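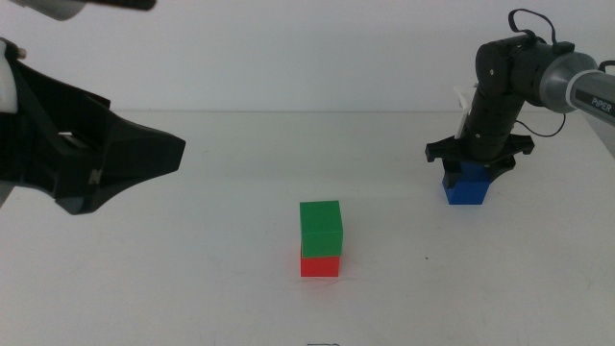
What is respite care?

Respite care is short-term care given to a sick or disabled person so that the family member who normally provides it can stop for a set period. It may be given in the home, at a day center or in a residential facility, and it may last from an hour or two to several weeks.

Family Care and Long-Term Illness
Handout for Unit 7: Respite and caregiver load
Zorica Stan
Revised December 2019
7 min read
47 shares | 2 comments

1. Terms

A family caregiver is an unpaid person who gives regular help to someone with an illness or disability. The person doesn't have to be a relative or live at the same address. In these notes "caregiver" always means unpaid. Paid staff are called "aides" or "nurses," depending on their license.

The person being cared for is called the "care recipient." The readings from Drusov use "patient" for the same person, including after discharge. Treat the two words as equal when comparing tables.

Load is the total demand placed on the caregiver. Divide it into two parts:

Objective load: hours, tasks, broken sleep, lost wages, out-of-pocket costs.
Subjective load: strain, worry, resentment, loss of contact with friends.

The two parts are related but should be recorded separately. A caregiver with few hours may report heavy strain if the hours fall at night or if the care recipient's behavior is hard to predict. A caregiver with long hours may report little strain where the work is steady and shared.

2. Types of respite

In-home respite. An aide comes to the home. The care recipient keeps the same bed, bathroom and routine. The caregiver may leave or may stay and sleep. The usual minimum booking in the programs covered by this course is 90 minutes, which limits its use for caregivers who need to travel to an appointment.

Day programs. The care recipient attends a center during working hours. Transportation is the main practical problem. Where a van is provided, check whether the driver will come to the door and whether a wheelchair can be loaded. Where it isn't, the caregiver loses part of the break to driving.

Overnight and residential respite. The care recipient stays in a facility. Beds are usually booked well ahead. Admission paperwork can include a current medication list, a physician's statement and proof of certain vaccinations. Incomplete paperwork is a frequent cause of late cancellation.

Emergency respite. Care arranged at short notice when the caregiver is ill, injured or called away. Many programs list it but hold no beds for it. In the Fustcombe reading, look at the difference between "offered" and "available" in the first table.

Informal respite. A neighbor, friend or other relative takes over. It doesn't appear in service records. Surveys that ask only about formal services will undercount it.

3. Why load is measured before respite is offered

An assessment should find out which part of the load is highest. The type of respite is then matched to it. A caregiver who is short of sleep gains little from a weekday afternoon program unless the afternoon can be used for sleep. A caregiver at risk of losing a job needs cover during working hours, and it has to be dependable.

Assessments done only at hospital discharge tend to come out low. At that point the caregiver is describing what he or she expects. A second assessment after the first month at home is preferred. If only one can be done, do the later one and say so in the file.

Interview the caregiver alone for at least part of the visit. Answers on strain change when the care recipient is in the room.

4. Case: the Brerska household

(Names and identifying details have been changed.)

Mrs. Brerska cares for her husband, who had a stroke in March. He walks short distances with a frame, needs help washing and dressing, and has trouble finding words. She worked full time before the stroke and has since moved to part-time hours. Her diary for one week shows 47 hours of care, including night waking.

Service offered: one day-program place per week, with van.
Service used: three visits, then stopped.

Reasons given at the follow-up interview:

- The van came after the start of her shift, and she was late to work each time.
- Mr. Brerska was tired in the evening and woke more often that night.
- She hadn't been told that in-home respite could be requested instead.

The file recorded the outcome as "declined." That code is wrong. It places the household with those who didn't want help, and any count of unmet need drawn from the file will be too low. A code for "offered, unsuitable" should be used, with the reason in free text.

Estimate for the year: lost wages were the largest cost. Direct spending on supplies, a shower seat and parking came to $2,000. Only the direct spending was entered on the benefits form, as the form has no line for reduced hours.

5. Reading the evidence

Results of respite studies are mixed, and part of the reason is design. Watch for the following.

Selection. Households that ask for respite are often under more strain than those that don't. A simple comparison of users and non-users can make respite look harmful.

Dose. A single afternoon and a two-week stay are sometimes grouped under one heading. Check how much respite was received, as opposed to how much was approved.

Timing of the outcome measure. Strain measured on the last day of a break is usually lower than strain measured a month later. Neither figure is false. They answer different questions.

Dropout. Care recipients may die or move to a nursing home during the study. Caregivers lost in this way are not a random group.

Choice of outcome. Delay of nursing home placement is often used because it's easy to count. It says little about the caregiver's health. Some caregivers decide on placement after a period of respite shows them that the care recipient can settle elsewhere, and the coding of such cases should be stated in the methods section.

6. Terms to know for the seminar

objective load, subjective load, replacement cost, opportunity cost, unmet need, eligibility review, care recipient, informal respite

Replacement cost values an unpaid hour at what an aide would be paid for it. Opportunity cost values it at what the caregiver would have earned. For retired caregivers the second method gives a value at or near zero, so state which one was used.

7. Before the next session

Read the Yeon chapter on eligibility rules, leaving out the appendix. Redo the Brerska cost estimate using replacement cost, and state the hourly rate chosen and where it came from. Bring one blank assessment form from a local agency. Forms with names or case numbers on them will not be accepted.

2 comments | Share | Print
Contact the course office | Copyright Zorica Stan | Back to top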